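Bench notebook, Gradska room
Thursday, started after lunch

Writing things, continued. The drawer under the window bench would not shut this morning and Aksel Oddsson had to take the ruler out of the back of it before it would close, so I am doing the drawer today and leaving the solvent cabinet for next week.

Emptied the whole drawer onto the packing table first. Mostly pens, highlighters, markers. Also hex keys (back to the Lundden cabinet, second shelf), a roll of masking tape with dust stuck along the edge, the missing calipers battery cover, dried glue stick, the old key for job locker 871, paper clips, one glove. Wiped the drawer out with a damp cloth. There was an ink stain in the front right corner that did not come out. I put a piece of cardboard over it.

What we need from the writing things

Talked this over with Tanvir Karunaratne before starting so that I would not throw out something he uses. We write on five surfaces in here and not much else:

Printed drawings and parts lists, plain office paper.
Notebook pages, this one and the Mulari books.
Masking tape stuck on boxes and jars.
The Gill labels, the ones with the slick face.
Bare wood offcuts.

Tanvir uses a highlighter on the parts lists to mark what has been pulled. Pink means pulled, yellow means short or on order. Aksel has been doing it the other way around. We agreed on Tanvir's way, and I wrote it on a card for the wall over the bench. If you find an old list with the colors reversed, ask Aksel before you reorder anything.

Checking what still writes

Took a sheet of paper and drew one line with each thing, then wrote a word with it. If it skipped on the line it got a second try on a fresh part of the sheet. If it skipped again it went in the bin. No scribbling in circles to bring them back, we have all done that for ten minutes with a pen that then quit the same afternoon.

The highlighters were mostly all right. A couple had picked up gray at the tip from being dragged over pencil. I ran those along clean scrap until the line came out clear, and one of them did clear up. The other one stayed gray and I threw it out.

Markers were worse. Several had caps from other markers on them, which means you reach for one color and get another. I matched up the ones I could. Where the cap was a different color from the barrel and I could not find its mate, I left the cap on and did not go looking further. A cap that fits is worth more than a cap that matches. Go by what it writes.

Gel pens: kept the ones that started on the first line. There were more of them than I expected, since people bring one in from the front desk, put it in a shirt pocket, and then leave it here.

Trial on the surfaces

Short trial, one of each type on each surface, left alone while I had coffee, then rubbed once with a dry thumb.

Office paper, inkjet print: the highlighter pulled some black off the printed lines when I went over them right away. On a sheet printed yesterday it hardly did. So print the list, leave it on the shelf, mark it later. The laser prints did not smear at all. Tanvir says to use the laser printer for anything that goes to the bench and I agree.

Notebook pages: gel pen fine, marker went through to the next page. Do not use marker in this book. Whoever did the drawing of the hinge plate in marker has also written on my Thursday page behind it.

Masking tape: marker best. Gel pen wrote but smeared under the thumb. Highlighter no use except to color the end of the strip, which Aksel likes for jars.

Gill labels: gel pen beads up and stays wet. Smeared every time. Marker held after I left it. For these we stay with marker, and stick the label on after writing it, not before. Writing on a label that is already around a jar is how we got the jar that says SCREVS.

Wood offcuts: marker bleeds along the grain on pine. Pencil is still better. I am putting the pencils somewhere else, see below.

None of this was done carefully and I would not show it to anybody outside the room. It is enough to decide what goes where.

Where it all goes now

I did not want another drawer. In the drawer everything rolls to the back when you pull it, and then you pull it farther, and then it jams, which is how the ruler got into it. Tried standing them up in a jar first. Worked for the pens. The highlighters made it top heavy and it went over when I put the tape dispenser down next to it.

So now it is the two open containers, side by side on the light wood table. The orange one is shallow and you can see into it from a chair, so it gets the highlighters and markers. The white one has a slightly higher rim and gets the gel pens. If it has a felt tip it goes in orange. If it has a ball in the tip it goes in white. I thought about dividing by color and gave it up after trying it, too many things do not fit either way.

Lay them flat, all in the same direction. Caps on. Felt tips stored on end with the tip up go dry at the tip, at least ours do, and with the tip down they leak into the cap. Flat has been the least trouble.

Pencils go in the long box on the Lundden cabinet with the sharpener. They keep getting in with the pens and then the points break off and there is graphite on everything.

Spares: unopened packs stay in the cupboard, lower shelf, left. Take one out of a pack, not the pack. When the last pack is opened, write it on the wall card. I would like to keep 4 working highlighters out on the table at any time, 2 in each color, and the rest put away. More than that and they spread over the table again and end up under the drawings.

Things people asked while I was doing this

Aksel asked if we could tie a pen to the table. We had one on a string at the old bench and it got shut in the vise. No.

Tanvir asked for one fine black marker kept only for labels. Good idea, will do. It gets a strip of tape on the barrel with LABELS on it. It should live next to the label roll and not in the orange tray, so that nobody grabs it for boxes.

Somebody on the morning shift wants a red. We have not had a red that works since summer. Added to the order.

Order list

Red marker, medium.
Fine black marker for labels, get a spare.
Masking tape, the wide one.
Gill labels, small size. We have plenty of the large.
Card stock for the wall card, the one I wrote today is on the back of a packing slip.

3:30, break. Came back and found that most of it was out on the table again. Aksel was looking for a pen that would write on the back of a photo and had tried several. Gel pen is fine for that if you leave it to dry, he says a marker is better. Have not tried it myself – to do.

Practice run

Before calling it done I wanted to see if someone who had not been in on the sorting could put everything away without being told. Spread some of the highlighters, markers and pens on the table in front of the containers, all pointing different ways, as they are on a normal afternoon. Asked Tanvir to tidy up and said nothing else.

He put the gel pens in the orange one. That was where his hand went first, he said, the color is easier to see. Then he asked if it mattered. I said it did not matter much as long as we all did the same. He thought the rule was all right once he knew it, but that it should be written on the containers.

So I will put a strip of tape on the front of each. FELT on orange, GEL on white. I want the tape low enough on the side so it does not lift off when you reach in. Have not done it yet, the wide tape is finished and the narrow one is the dusty roll from the drawer.

Things still open

Tape labels on the containers, when the wide tape comes.
Photo backs, gel against marker, leave overnight.
Ask about key 871. Tanvir thinks the locker was emptied when we moved rooms. I have hung the key on the hook by the door for now with a tag on it.
Drawer under the window: empty except for the cardboard. Leave it empty until we agree what it is for. Aksel wants it for sandpaper. I have no objection, but it should be laid flat by grit and I am not doing it.
Check the highlighters again in December. I will note which ones have gone dry so we know how fast we go through them. At the moment we order whenever somebody complains.
Calipers battery cover is back on the calipers. It is a loose fit, small piece of tape over it.

Swept under the table. Found one more cap, yellow, and put it in the orange container in case its highlighter turns up.
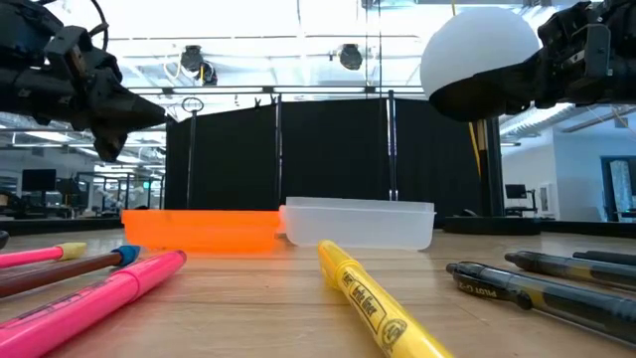
Orange tray and white container, with highlighters, markers and gel pens still out on the table.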